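Gasis Track: frequently asked questions

Last updated December 7, 2021

Gasis Track is the software that turns recordings from hand-held grippers into trajectories a robot arm can follow. These answers cover version 2. If you are still on version 1, read the section on upgrading first.

General

What does Gasis Track do?

It reads the video and motion data from a hand-held gripper, works out where the gripper was at each moment, works out how far the fingers were open, and writes both to one file on a common clock. A second program, Gasis Replay, checks that file against a model of your arm and tells you which parts the arm can reach.

Does it train policies?

No. It prepares the data. Most users feed the output to their own training code. The loader for the Nellura format is included, and there is a plain reader in Python if you use something else.

Do I need a robot to use it?

Not for tracking. For Replay you need a description file for the arm, but the arm itself can be in another building or not bought yet.

Which operating systems are supported?

Linux only. People have run the tracker inside a virtual machine on other systems and it works, slowly. We don't take bug reports for that.

Recording

How long should one recording be?

One task, from hands at rest to hands at rest. For folding or straightening cloth this is usually under two minutes. The tracker will accept longer files, but if it loses its place near the end you lose more work.

Do I have to make a map of the room first?

Yes. Walk the gripper slowly around the work area for some 30 seconds before the first task and save that as the mapping recording. Point it at the things that will stay put: furniture, door frames, shelves, ceiling lights. All later recordings in that room are placed against this map.

When do I need a new map?

When large furniture has moved, when the lights have been changed, or when the tracker starts reporting "relocalised" more than once or twice per recording. Small things on the work surface can move as much as you like.

People walk through our recording space. Is that a problem?

Usually not. Points on moving people are thrown out as long as enough of the room behind them stays in view. Trouble starts when somebody stands close to the gripper and fills most of the picture. Pause and record that task again.

Why does tracking get worse over a bed or a plain table?

Plain sheets and bare table tops give the tracker little to hold on to. When the gripper points straight down at them, it has to lean on the motion sensor, and drift builds up. Tilt the gripper so that part of the room stays in the picture, or put a few patterned things around the edge of the surface. A patterned sheet also helps.

Can two people record at once in the same space?

Yes. Give each gripper its own device name in the settings and use the same map for all of them. The recordings are processed separately and end up in the same coordinates.

Both hands

How are the left and right grippers lined up in time?

Each gripper stamps its data with its own clock. At the start of a session, show both cameras the sync screen (Tools, then Show sync code) and hold still until it beeps. The offset is stored in the session file. Repeat this if either gripper has been switched off.

Can the tracker use the fact that one gripper sees the other?

It can, from version 2. Turn on cross_view in the session settings. When one gripper is visible in the other's video, the software uses this to correct the distance between the two. It makes the most difference with cloth, where both hands hold the same piece and a small error in the gap shows up as slack or pulling on replay.

It is off by default and adds a fair amount to the processing time.

How is finger opening measured?

From the video. The tracker finds both fingers in each picture and converts the distance between them to an opening. Run the calibration once for each gripper: fully open, fully closed, three times. Do it again after you change or tighten the fingers.

My opening values jump when I hold cloth. Why?

Dark cloth near dark fingers is the usual cause, as the software can't find the edge of the finger. Try more light from the side. If you can't change the lighting, set opening_smooth to 5 and check the result by eye in the viewer.

Replay and planning

Replay says "unreachable" for parts of a recording that look easy. Why?

A person can walk round a bed and an arm on a fixed base can't. Replay tries to find one base position that suits the whole recording. If it can't, it marks the stretches that fail in red. You can allow two base positions with base_count, though your robot then has to move between them and Replay won't plan that move for you.

Does it check for collisions?

It checks the arm against itself, against the other arm, and against any boxes you add by hand. It does not know about furniture unless you add it. It does not model cloth at all.

What happens when the hand moves faster than the arm can?

The trajectory is slowed down for that stretch and the file is marked. If you need the original timing, use the strict option and the recording will be rejected instead.

How many of our recordings should we expect to keep?

It depends on the task and on how used to the grippers your operators are. Ouazzani, who run our longest test site, in Dratidton, lost 17 recordings from their first batch in November, nearly all to a missing sync. If you are losing a lot more than you expected, look at the log before you record again.

Upgrading and support

Can I open version 1 sessions?

Yes. Run the convert command on the session folder. Maps from version 1 have to be rebuilt from the mapping recording, so keep that file.

What should I send with a bug report?

The session file, the log, and the shortest recording that shows the problem. Please blur faces before you send video. There is a script for this in the tools folder.

Where are recordings stored?

On your own machine. Nothing is uploaded unless you set up a remote folder yourself.
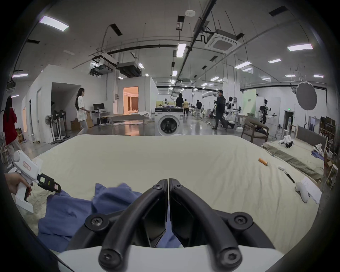
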